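Burness: our bedroom tidying set, made in simulation

Hello, and thanks for stopping by! Burness is the practice set put together by the robotics club at Gurnthorpe over the spring term. It holds 847 short episodes of a simulated arm working in a furnished room, and if you're in a school club like ours and want something small enough to train on a single hand-me-down desktop, please help yourself.

Who did what
Xinyi Xu built the rooms and picked most of the objects (she would like you to know that the bust was her idea). Blair Aitken wrote the teleop script, which we call Kallio for reasons lost to time. Senga Tennant checked episodes, mostly on Sunday afternoons, and Pacita Barredo kept the rest of us from renaming folders halfway through.

What's in an episode
Each folder has the camera frames, the joint positions, a one-line instruction in plain English, and a notes file that is quite often blank. The frames are compressed harder than we'd like, so you'll see some blockiness on plain walls.

Two frames from the set, both rendered:

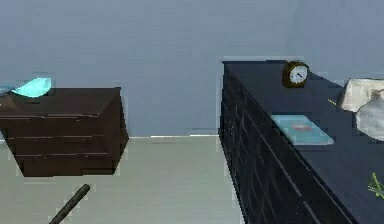
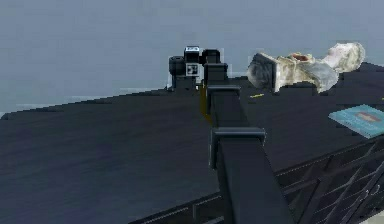 Splits
We held out 10 percent of the episodes for testing. Please don't train on those if you want to compare scores with us, and do send us your scores, we love getting them! Seven of us drove the arm at one time or another, and the driver's initials are in the notes where we remembered to put them in.

Known problems
Episodes in the folder called early have the gripper values flipped, so open reads as closed. Catriona Cairns wrote a small fix, flip_grip.py, and it's in the tools folder. There are also 23 episodes where the instruction names the wrong object. We've listed them in wrong_names.txt and left them in, as Senga wanted to see whether a model would mind.

Running it
Unzip everything into one folder, open settings.txt and change the path on the first line, then run play.py with an episode number after it. If the window comes up black, close it and try again. It's usually fine the second time.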